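### 3.2 Keeping the hand-held gripper in good order

One result that surprised us, and pleased us a great deal, was how much data quality depended on plain upkeep. The unit is worked by hand, and every grasp passes through the same short chain: two blue finger pads, a pin-jointed linkage and a ribbed housing. When one link in that chain is a little off, the recordings show it quickly! Our test task was fruit sorting at home, with tomatoes and small citrus spread on a soft surface beside an open box (Figure 2a).
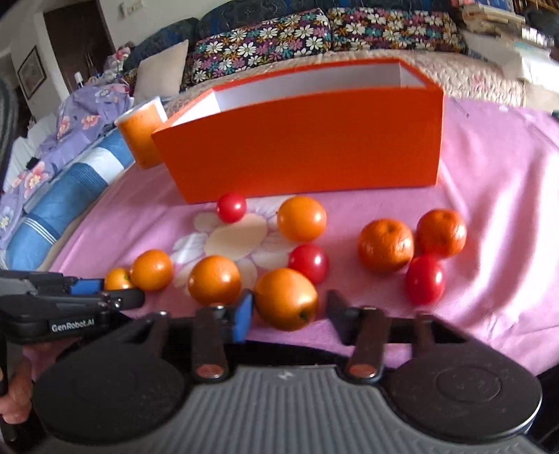 We began with a fixed check every 100 grasps. Kwame Lamptey wiped the pads with a damp cloth, pressed each pin with a thumb, and closed the jaws on a 10 mm gauge block. If the reading was off by more than 2 mm, he zeroed the fingers again before work went on. The whole routine was quick enough to fit between trials, and operators at both Wirura and Vekholm picked it up in one afternoon.

Round, glossy fruit turned out to be a wonderful test of pad condition. A tomato gives very little warning before it slides, while the dimpled peel of a mandarin is far more forgiving, so we logged slips for the two kinds separately. Placing fruit inside the box (Figure 2b) added a second demand, as the fingers have to open without nudging the pieces already there.
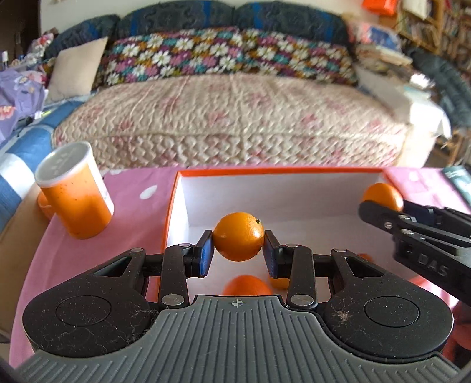

Lint deserves a paragraph of its own. Bedspreads and fuzzy sheets shed constantly, and fibers collect on the flat tops of the housing long before they reach the joints. Rosine Maillard suggested a soft brush first and the cloth second, and we loved how well that worked: pads cleaned in this order ran for over 200 grasps before the gauge reading moved. We have since adopted her order on all the Motaung units, and the joint pins are now brushed at the start of each session as well.

**Figure 2.** Fruit task with the hand-held gripper. (a) Fruit on the sheet in front of the box. (b) A mandarin held between the finger pads above the open box.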